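Capítulo 2
Financiación climática y contabilidad de los compromisos

2.1 Planteamiento

Los acuerdos multilaterales sobre clima fijan metas de financiación cuya verificación depende de las reglas contables adoptadas por cada parte. Este capítulo examina dichas reglas - en particular, la distinción entre fondos comprometidos y fondos desembolsados - y sus efectos sobre la comparabilidad de los informes nacionales.

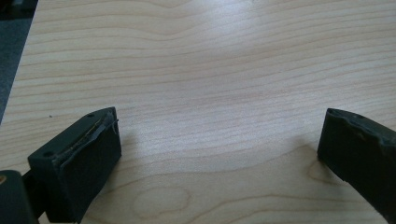 La adicionalidad designa la condición de que un recurso climático no sustituya a la ayuda al desarrollo ya prevista. Su medición exige una línea de base, y la elección de esta altera el resultado. Kohlhase propone leer las series de desembolsos como se lee la veta de un tablero de madera clara: las líneas largas y onduladas corresponden a la tendencia, mientras que una figura ovalada de anillos concéntricos, semejante a un nudo, equivale a una anomalía local que debe tratarse por separado. El procedimiento se desarrolla en la sección 2.3.

Considérese el fondo Drusov, dotado con 300 millones. Si el donante declara el total en el momento de la firma, pero transfiere 30 millones en el primer ejercicio, ambas cifras son correctas según criterios distintos. La diferencia no constituye incumplimiento; sí impide sumar ambos registros.

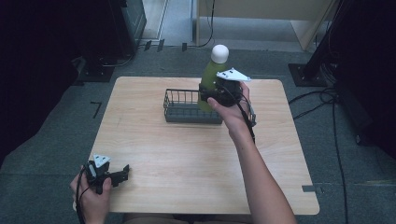
Un segundo problema es la doble contabilización. Se produce cuando dos partes declaran el mismo flujo, por lo general un donante bilateral y el organismo que canaliza los recursos. Akgül y Tokgöz distinguen entre duplicación nominal, detectable mediante el cotejo de identificadores, y duplicación funcional, que requiere examinar los contratos.

Términos clave: adicionalidad, línea de base, compromiso, desembolso, doble contabilización.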